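From: Dale Caron
To: Treltden laundry list
Date: August 9, 2019
Subject: Re: Re: the energy label, and where the basket goes

Sang-wook Chae wrote:

> Two questions about the new machine. First, can we please peel
> that label off the front? It has been on there since March and it
> makes the place look like a showroom. Second, whoever keeps
> parking a basket right up against the washer, the door is a
> front-loader and I have now kicked the thing 2 times in the dark.
> Could it live on the shelf by the Heo boxes?

Sang-wook,

I tried the label. I got a fingernail under one corner of the one on the old dryer last year, and what came away was the top layer of paper. The gum stayed behind and collected lint until it looked like a small gray pet. So my vote is to leave this one alone, down in its corner by the floor, where only the very short will be troubled by it. If you own a hair dryer and have a free evening, I won't stand in your way.

On the basket, guilty. I like it in front of the door because wet things fall into it and not onto my socks. The shelf is 36 inches deep in theory and 26 once you allow for the Heo boxes, which I notice have your handwriting on them. Move those and we can talk.

While I have everybody's attention:

Reds go in by themselves. I don't care what the Lovo bottle says about color protection. I own a set of pink pillowcases that used to be an argument for trusting the Lovo bottle.

Anything with a strap or a drawstring gets tied in a knot or put in a mesh bag first. Last month it took me roughly 20 minutes to get a hood cord out of somebody's sheets, and the sheets never came forward to apologize.

Leave the washer door open a crack when you're done. Cekier's repairman was very firm on this point and he charges by the visit.

Dale 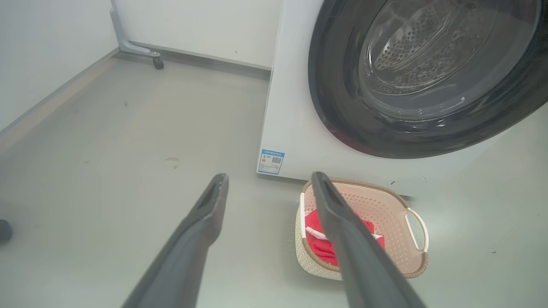

Basket in its usual spot, red load, label still on.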